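Workshop Tips: Choosing and Setting Up Hand-Held Gripper Fingers for Bedding and Soft Cloth

Filed under: Grippers and end tools
Last revised 15 August 2023

These notes cover two-fingered hand-held grippers used on blankets, quilts and throws. They assume the tool is already built and closes fully. For first assembly, see the Catcombe build page.

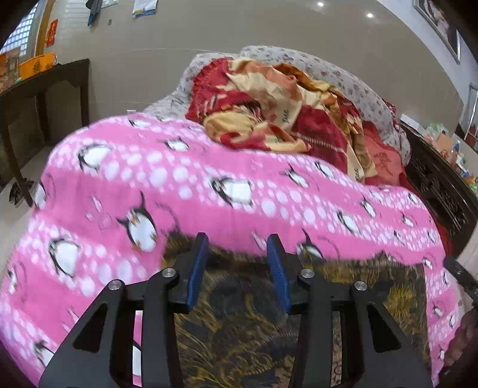
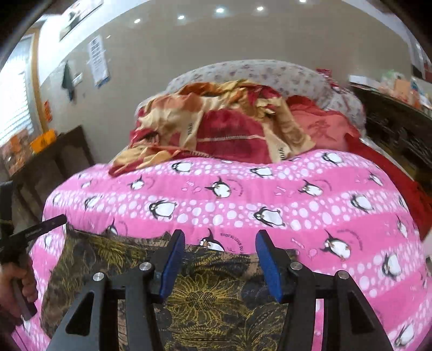 Both: blue pads, patterned dark cloth over the pink penguin bedding.

1. Pick the test cloth before the pads

Most pad comparisons go wrong at this stage. A pad that does well on a tea towel may do badly on fleece, and the results for one cloth tell you little about the next. Choose the cloths you expect to handle in use and keep the same pieces for the whole comparison. Wash them once before the first run to take out the shop finish, then leave them alone until the end.

Layered cloths are a separate test from single ones. With two layers the question is whether the fingers lift the top one and leave the lower one where it was. Score this apart from the plain lift. We use three marks: top layer only, both layers, nothing.

Prints matter to the camera more than to the fingers. A busy print over another busy print gives plenty of points to track. Plain white sheets give very few, and position tracking tends to drift over them. If you must work on plain bedding, leave something patterned within the camera's view.

2. Pad material

We compared three pads on the same finger plates. The Rimel pad is a soft ribbed rubber, the Guerreiro pad is a harder smooth one, and the third was cut from a bath mat bought at Famholm.

Each pad was given 133 closes on each test cloth. That number was set by the length of one battery charge on the recorder and has no other meaning.

Rimel, soft ribbed: best on fleece and on anything with a pile. Picks up lint quickly. Tends to take both layers if pressed down hard.

Guerreiro, smooth: best on thin cotton. Slips on fleece unless the fold is already standing up.

Bath mat: fair on everything for the first session, then the surface glazes and the grip falls away. Cheap enough to keep as a spare.

Keabetswe Van Wyk repeated the fleece runs in June with a second set of Rimel pads and got the same ranking, with fewer double lifts. She was holding the tool higher at the moment of closing. See tip 4.

3. Fitting and lining up the pads

Clean the finger plate with spirit and let it dry. Dry-fit the pad first. The working edges of the two pads should meet along their whole length when the fingers are shut. Check by closing on a strip of thin paper and pulling it from each end in turn. If it comes free at one end and holds at the other, a pad is out of line.

Do not correct this by trimming the rubber. Loosen the pivot screws a quarter turn, close the fingers on a flat steel rule, and tighten again while holding them shut. Tighten left and right by turns. Pivots done up one side at a time leave the linkage pulling to that side, and the fingers will meet off centre.

A drop of low-strength thread lock on each pivot is enough. The high-strength grade will need heat to undo, and heat will soften a printed plate.

4. Approach height and angle

The common fault is pressing down. On a mattress the surface gives, the finger tips sink, and the fingers close on whatever they have gathered, top layer and lower layer together. Bring the tips down until they just touch the nap, then close. For a single thick blanket a little pressure does no harm.

Work at an edge or at an existing wrinkle where there is one. On flat cloth, close slowly and let the pads push up a ridge before they meet. Ribbed pads do this better than smooth ones.

Keep the tool tilted slightly away from the direction of the pull. If it is held upright, the cloth comes off the lower corner of the pads first.

5. Camera view

A very wide lens keeps the finger tips and the room in view together, and the room is what the tracking relies on. The cost is strong bending towards the margins. Do not judge distance by eye from anything far off centre.

Points to check before a run:

Both pads visible with the fingers open and with them shut.
Lens wiped. Fleece sheds more than you would expect.
Exposure fixed. With a bright window or ceiling lights in view, automatic exposure will shift as the tool turns and the dark cloths lose their detail.
Movement kept slow. Blur costs more good tracking than any other fault on this list. If small things at the back of the room are smeared, the move was too fast.

Black finger plates are a sensible choice for this work, as they throw little light back into the lens. Bright pads against dark plates make the fingers easy to pick out in the recording. Blue is satisfactory on most bedding. On blue bedding, change to another colour.

6. Recording the comparison

Write down pad, cloth, number of layers, and result for each close. Tymofii Chornovol's sheet has one line per close and 400 lines to a file, after which a new file is begun. Long files were being opened by two people and saved over each other.

Change one thing at a time. If the pads are changed, leave the screws, lens and cloth as they were. A run in which the cloth was swapped part of the way through should be thrown out.

Run the pads in a mixed order. Hands tire, and the pad tested last will look worse than it is.

7. Care of pads

Lint: press on strong parcel tape and peel. Do this every 5 minutes on fleece.

Grease: warm water and washing-up liquid, rinse, air dry. Avoid white spirit on the Rimel pads, as it makes the ribs swell.

Glazing: a light rub with fine abrasive paper brings smooth pads back once or twice. On ribbed pads it rounds the ribs and is not worth doing.

Storage: fingers open. Pads left shut for a week take a flat spot, and the first closes after that should not be counted.

8. Common faults

Cloth drops at the start of the lift. Pads dirty, or the tool was lifted before the fingers had fully shut. Pause half a second after closing.

Both layers come up every time. Too much downward pressure. If it persists with a light touch, try the smooth pad.

One finger moves before the other. Pivot too tight on the slow side. Back it off slightly and cycle the tool a dozen times before judging.

Grip good by hand, poor on the arm. The hand corrects the angle without the user noticing. Check the wrist mount for tilt first, then the closing speed.

Clicking at full close. Usually a screw head touching the neighbouring plate. Fit a thin washer under the head.

Parts used

Rimel ribbed pads, one pair per 6 sessions on fleece
Guerreiro smooth pads
Thread lock, low strength
Steel rule, 150 mm
Parcel tape

Related pages: Cutting your own pads. Setting closing speed on the Catcombe controller. Folding tests for towels.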